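Recording your first set of demonstrations on a two-arm bench

Sunday, December 11, 2022

So you've got both arms bolted down, the leader handles talk to the followers and you're itching to press record. Lovely! Give it another ten minutes first, though. My first set on the Rondau bench came to 204 episodes and I binned the lot, all down to the wrist views being rubbish.

Start with the cloth. Pull it flat and leave it alone for the whole session. I like a busy pattern (mine's ferns and orange dots) but plain is fine too.

Next, open every camera stream side by side in Enora and drive the arms about a bit. You want both fingertips showing in the wrist view when the gripper is open, with whatever you're reaching for between them. If a finger drops out of view, loosen the mount and tilt it.

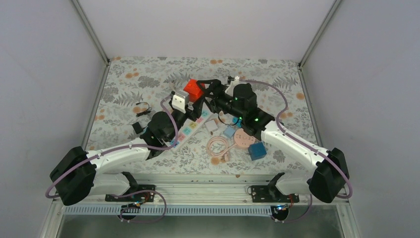
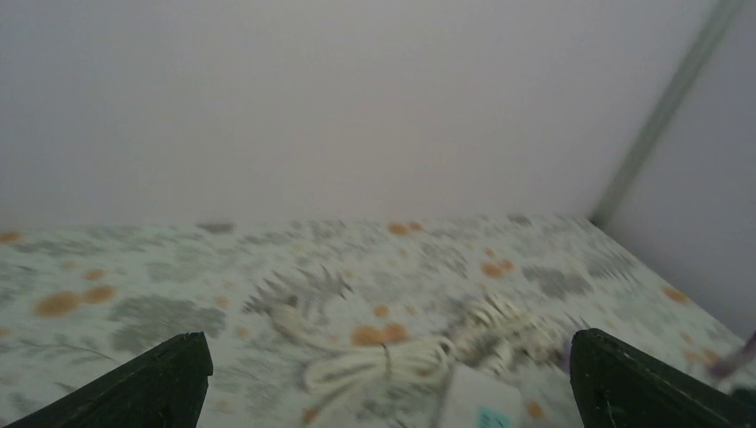 Fixed camera first, then a wrist camera with the fingers open over a cable.

Now record in batches of 36. Move things between episodes — properly move them, turn them round, swap sides — or the policy just learns one spot on the table. Cables are a pain, so I shake mine out and drop it again each time. Go slowly, and pause for a moment before you close the fingers.

If you fumble a grasp and recover, keep it. If you fumble and give up, hit discard straight away, as you won't remember which one it was later.

After each batch, play back six episodes at double speed and check the streams still line up. Then carry on!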